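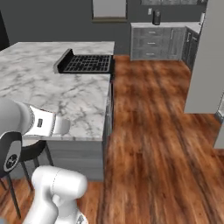
Iron gall ink, batch 308

14th April

Strained the galls this morning. They had been sitting in rainwater under the bench for longer than the recipe says, mainly through my not wanting to lift the lid. The mould was grey and had a sort of nap to it, like a cheap carpet. Skimmed it off with a spoon which is now a workshop spoon for the rest of its life. Please do not rehabilitate the spoon.

Galls were the Olteanu lot, crushed with the mallet in a canvas bag. The bag has a hole in it. Found bits of gall behind the nipping press and one in my shoe.

Yield after straining through muslin, 957 ml. Colour of weak tea that somebody has been unkind to. Smell much as before.

Iron

Poonam Rathore thinks we have been putting in too much copperas since batch 9, and left a note on the jar to that effect, underlined. I held out for most of the winter on the grounds that old recipes are generous with it. She then showed me the test strips from the last lot, which have gone brown and crisp along every stroke, and one of which has lost the middle of its letter o. So less copperas. I cut it by a third and dissolved it in a little warm water first, where I used to tip the crystals in and hope.

It darkened straight away on stirring, a good bruised purple, and left a ring on the beaker that will not come off. Gum arabic next, from the Grosus tin. Their powder clumps if you so much as breathe near it. I sieved it in and still got lumps, so it's been left to think about itself overnight with a saucer on top. If it is still lumpy tomorrow I'll warm the beaker in a pan of water and say nothing in the write-up.

Clove oil, six drops. It keeps the mould down and makes the whole bench smell of dentist.

Test strips

Did a first set anyway with the un-rested ink, knowing it would be pale. Odska laid paper on the left of the sheet, Braltano rag on the right, same nib for both (the bent one, the good one has been borrowed and I know by whom).

Odska: goes on the colour of dishwater, greying as it dries. Fine edge on the downstrokes. Slight spread where the pen rests, so don't rest the pen.

Braltano: feathers like mad. Every hairline has a hairline of its own. I suspect the sizing, as we bought it cheap and it was cheap for a reason. Will try brushing a corner with thin gelatine and repeating. If that cures it we have a use for the rest of the pile, and if it doesn't we have a lot of wrapping paper.

Did not test on vellum. There is one offcut left and I'm saving it for a batch I believe in.

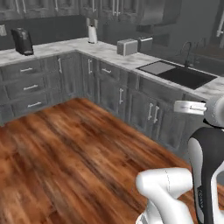
Blotting needs a rule, I think. Half the smears on our old strips come from people dabbing at wet ink with whatever was in their apron pocket, and then writing 'ink slow to dry' in the book as if the ink had done it. Proper blotting paper for anything we mean to keep. For spills, wiping nibs and drying the glass rod, plain kitchen paper on an upright holder, like the white roll standing in the corner where the two worktops meet, pushed well back against the wall side and away from the open ink. Our own roll lives on its side and has twice unwound itself into the gall bucket. It drank an impressive amount.

Paper towel is no good for strips, mind. I tried it on the first Braltano sheet and it lifted the ink and left fluff in it, and now the word 'quick' has a beard.

To do

Stir 308 first thing, check for lumps, strain again if needed.
Second set of strips once rested. Date them on the back in pencil, not in the ink being tested (me, last time).
Pin one of each in the window and leave them there until June. One of each in the drawer to compare.
Gelatine size for the Braltano, one corner only.
Ask Poonam whether her eggshell trick for over-sharp ink is worth trying or whether she was having me on.
Mend canvas bag.
Label the spoon.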